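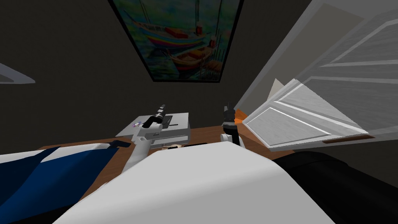 Re: [equipment] gripper money, and the arm question

Hi all,

Sorry for the slow reply, I've had the quote from Kolev open in a tab since Monday and kept hoping it would get cheaper. It hasn't! It's still 3,836 for the second gripper with the mounting plate, and shipping comes on top of that.

Eleni wrote (and I'm leaving her whole message in so the folks who joined in March can follow along):

> On 2018-04-04, Eleni Ristić wrote:
>
> Before we sign anything can we please settle what we're buying
> for? The Rivbridge plan says "bench work and storage" and those
> are two different shopping lists. If the arm is going to live at
> the desk, I'd spend on narrow fingers. If it's going to open
> cabinets, I'd spend on reach and on something slimmer than the
> black gripper we have in the model now.
>
> Also the spare finger pads are 404 for the pack and I don't see
> them anywhere in the budget. Did somebody drop the line or did
> it never exist?
>
> Eleni

The pads first, that one's easy. The line existed in my first draft and I lost it when I moved everything over to the new sheet. My fault, it's back in now, under consumables. One pack should get us through the year, and if it doesn't we have bigger problems than pads.

On the bigger question, I'm with Eleni that we've been mushing two jobs together. I spent most of last night going through renders from the simulated room, the one with the desk and the white cabinet doors, and I came away wanting to change the order of the purchases. My worry is the cabinets. The body of that gripper is wide, and then you open the fingers and have door panels coming in from the side, and I start thinking about every hinge we'd be replacing (you all remember what the hinges cost us at the old place).
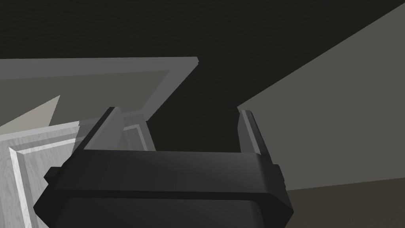
Simulation, view from behind the gripper at the cabinets, fingers open and nothing in them.

I haven't measured the clearance yet, so please don't quote me on it. What I'd like is for someone with more patience than me to put the Brurell gripper into the same model and try the same doors. They sent us the geometry files two weeks ago and as far as I know they're still sitting in the shared folder. Their price is 13 percent over Kolev's, which hurts, but it's a narrower unit on paper and the lead time is 16 days, so we could wait a bit before ordering and still be fine.

For the desk side I'd leave things alone this round. Nudging a slide on a microscope stage is finger work, and the Alura fingertip set is supposed to fit either gripper. We can add it in the fall once we know which one we're married to. I did ask Alura whether they'd lend us a set and got a very friendly answer that didn't say yes or no, so I'll poke them again.

So my suggestion, and please shout if you hate it:

Pads now, out of consumables.
Hold the Kolev order until the Brurell model has been through the cabinets.
Fingertips in the fall.
No second arm this year. I know, I know. I want one too!

One thing I can't work out from the sheet is who pays for calibration. Last time it came out of the maintenance pot, but that was a smaller job and the pot was fuller. Eleni, do you still have the old invoice? I think you were cc'd on it and I wasn't.

I'm out Thursday afternoon but I'll read mail in the evening.

P.S. The Kolev quote has the plate listed twice, once as included and once as an option. I've written to ask which it is.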